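Step 4: Randomize the table before you train

By now your pick-and-place task runs in the simulator, and it's tempting to go straight to training. Please hold off a little! A policy that has only ever met one tabletop will learn that tabletop by heart, and we learned this the slow way on Mahawong.

Open the Cletenard settings and give each episode its own wood texture, light direction and cube positions. Keep the mat fixed in size, and let it turn by a few degrees. Then render both views and look at them side by side – the gripper view and the room view. 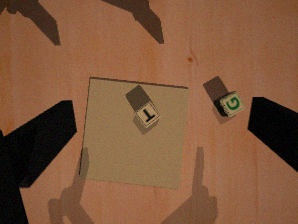
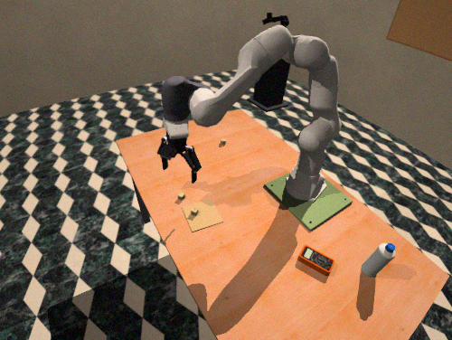 Skirkwood wrote in to say that 699 episodes had been plenty for a single cube, but that the success rate fell badly once extra cubes were added, and only came back at 3,000.

So start with 40 episodes as a dry run, check that the shadows shift when the light does, and then let the big batch go overnight. Save the random seed with every episode, or you'll be sorry later.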